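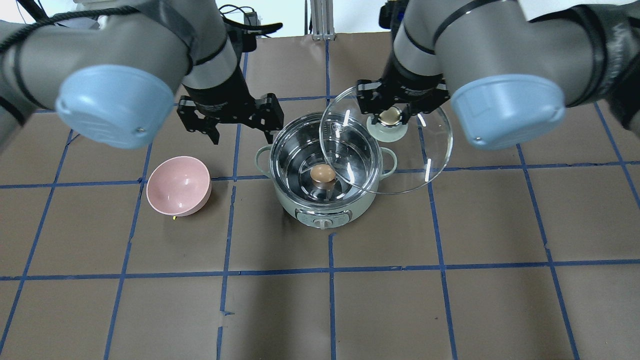 Kitchen Testers, Small Electric Pots (part-time, temporary)

Pluslow is hiring three kitchen testers for its test kitchen in Dradbridge. The job is cooking the same small meals over and over in compact electric cooking pots, writing down what happened, and washing up afterward. If you like cooking and do not mind repeating yourself, please read on.

Location: Dradbridge test kitchen, ground floor
Hours: three days a week, mornings
Length: 7 weeks
Pay: $23 an hour, paid every other week
Reports to: Widad Qudah, test kitchen lead

About the work

We write the instruction booklets and recipe cards that go in the box with small cooking appliances. The people who buy these pots are often cooking for one, in a dorm room or a studio apartment, and many of them have never used one before. A card that says "cook until done" is no use to them. Before a recipe goes to print we make it many times, with different people doing the cooking, and we rewrite the card until they all end up with the same thing on the plate.

The current round is eggs and other simple breakfasts. Eggs are most of it. Expect to cook them one at a time on a stand, then several together, then with more water and with less. You will lift the lid, take the egg out, put it in a bowl, open it and score it against our chart. After the egg cards we move on to oatmeal, rice porridge and steamed vegetables.

A usual morning goes like this. You pick up your card from the board and read it all the way through before touching anything. You check that the pot, lid, stand and bowl are at your station and clean. You measure the water, place the food, set the dial and start your timer. While the pot is running you fill in the top half of the log sheet. When the time is up you take off the lid by its knob, keeping your wrist out of the steam, and move the food to the bowl. Then you fill in the bottom half of the sheet.

The work tables are covered in brown paper and marked off in squares with blue tape. Each card tells you which square things go in. Please follow it even when another square would be handier. A lot of what we learn is about where people want to put a hot lid or an empty bowl, and we can only compare sheets if everyone starts from the same layout. If the paper gets wet or torn, tell Widad and it will be replaced before the next run.

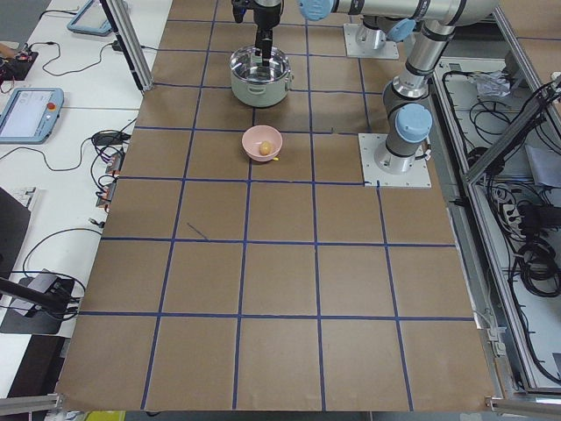 What you will be responsible for

Following a printed recipe card exactly, including the parts you think are wrong. Write your objection in the margin and keep going.

Filling in a log sheet for every run. Short sentences are fine. "Yolk still runny on one side, shell stuck" is a good entry. "OK" is not.

Cleaning the inside of the pot, the lid and the stand between runs, and drying them fully. Water left under the stand changes the next result.

Wiping down your station and returning bowls to the shelf at the end of the morning.

Telling us right away if a pot, cord or lid looks damaged. Do not finish the run first.

Who we are looking for

You do not need restaurant experience. We have had good testers who were retired, who were students, and who had cooked mainly for small children. We do need people who are careful and patient and whose handwriting can be read by someone else.

You should be able to:

— stand for most of a morning, with breaks
— read and write everyday English
— lift a full pot with both hands
— handle and taste eggs (tasting is part of the scoring, so this job is not suitable if you have an egg allergy)
— come in on the same days each week for the full term

It helps if you have used an electric cooking pot at home, but we would also like at least one tester who has not. Please say in your application which one you are.

Training and clothing

Your first morning is paid training. You will cook alongside Widad, learn the scoring chart and do a practice log. We provide aprons, heat-resistant gloves, timers and pens. Wear closed shoes with a sole that grips. Long hair should be tied back. There are lockers for coats and bags, and a small fridge for your own food — please label it, or it may end up in somebody's test.

Getting here

The kitchen is a short walk from the Dradbridge bus stop. The Undonholm bus stops on the same street. There is free parking behind the building, but it fills up early. The entrance has a ramp, and one of the work tables can be lowered for anyone who prefers to cook sitting down.

Our sister kitchen in Abu Hammour does its own hiring. Please do not send applications for that site to us.

How to apply

Send a short letter with your name, a phone number, the days you can work and a few lines about something you cook often. Explain how you make it in enough detail that we could make it too. We read this part closely. A resume is welcome but not required.

Address it to Widad Qudah, Pluslow Test Kitchen, Dradbridge, or hand it in at the front desk on any weekday morning. Applications close on Wednesday, July 19, 2023. Those we want to meet will get a phone call and be asked in for a short visit, which includes cooking one egg from a card.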